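The Coltness Letter

Pauline Whiteley did not believe in the letter. She had read it twice standing up and once sitting down, and each time it got worse.

It said her great-aunt had left her a house in Nidasmont, free and clear, along with 2,000 dollars for upkeep. It was dated November 20, 2020, and signed by somebody named Cho on behalf of a firm called Coltness. There was no first name. In Pauline's experience, people who wanted to give you things used their first names.

"It could be real," her brother said on the phone.

"You bought a boat from a man in a parking lot."

"It floated."

"For how long?"

He changed the subject to his knee.

She looked up Coltness. It had a web page with a drawing of a bridge on it and a number that rang and rang. She looked up Nidasmont, which did exist, 124 miles north, with a feed store and a church and a diner called Raresari that closed at two. None of that proved a thing. Anybody can pick a town off a map.

Still, she had the whole day free, and the tank was full. She put the letter in her purse, told herself she was going for the pie, and drove.
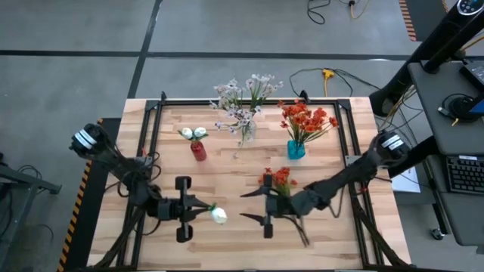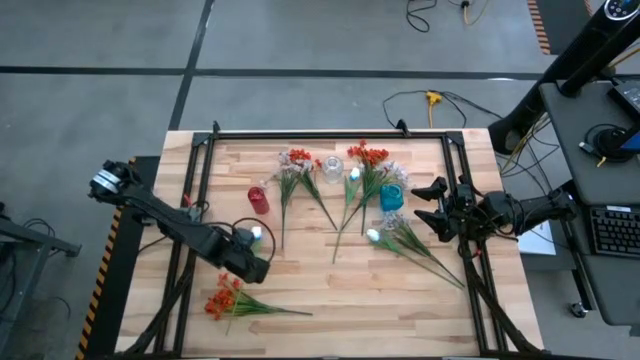
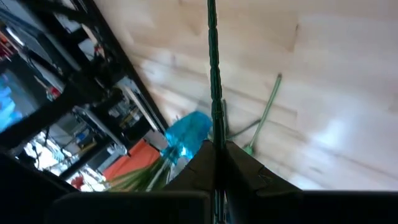
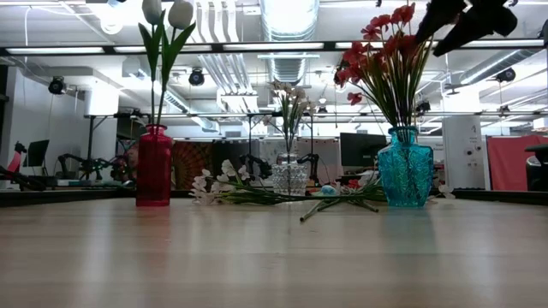

The house was real, at least. It stood at the end of a gravel road with its porch light on, and a man in a brown coat was waiting on the steps. Pauline stayed in the car for a while with the doors locked. He waved. She did not wave back. When she finally went in, she kept her keys in her hand and looked for what was wrong, and the first thing she found was on the kitchen table: white tulips in a tall red glass vase, in November, standing up as straight as you please. She touched a petal. Fake. She felt better right away.

"Your great-aunt liked those," said the man, who was Cho. "She said real ones made her nervous."

"Which great-aunt?"

"Excuse me?"

"I had two. Which one?"

"Dorothy," he said, and he didn't have to look it up. She gave him half a point for that.

"Dorothy hated me," said Pauline. "I broke her piano stool when I was nine."

"It's in the back room. She had it fixed."

Pauline went to see. There was a stool, all right, and one leg was darker than the rest. She turned it over. A person could buy an old stool anywhere, and a person could change a leg. But how would a person know to?

She came back and sat down across from him with the papers. She read every page, including the ones that were blank on the back, and she asked what the 30 dollars on page four was for.

"Filing fee," said Cho.

"Who gets it?"

"The county."

"Do I pay it now?"

"It comes out of the estate."

She had been sure he would say now. She had been waiting for it since October, when the first call came and she hung up on it. She turned the page over again - still blank - and uncapped her own pen, not his.

"I'm not signing today," she said.

"That's fine."

"I'm going to sit here a while, and then I'm going to call the county."

"They close at five," said Cho, and he got up to see if there was any coffee.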